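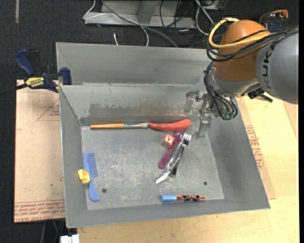
Figure 2. Grey metal bin on the wooden tabletop, with the gripper over its right rear part.

4.2 Seasonal labour and housing

Of the 75 growers surveyed in the Saltamach district, 27 housed their seasonal workers on the farm in 2022. The others relied on rented rooms in Ackah or on daily transport from the coast. Growers who offered housing filled their picking crews earlier, most of them before October, and had fewer workers leave in mid-season. Amoah and Yakubu found the same pattern among vegetable farms near Grivow, although their sample of 400 workers included many who lived locally all year. Our survey did not ask about rent taken from wages, so we cannot say how far the cost of housing affected a worker's choice of farm. Permit delays are dealt with in Section 4.3.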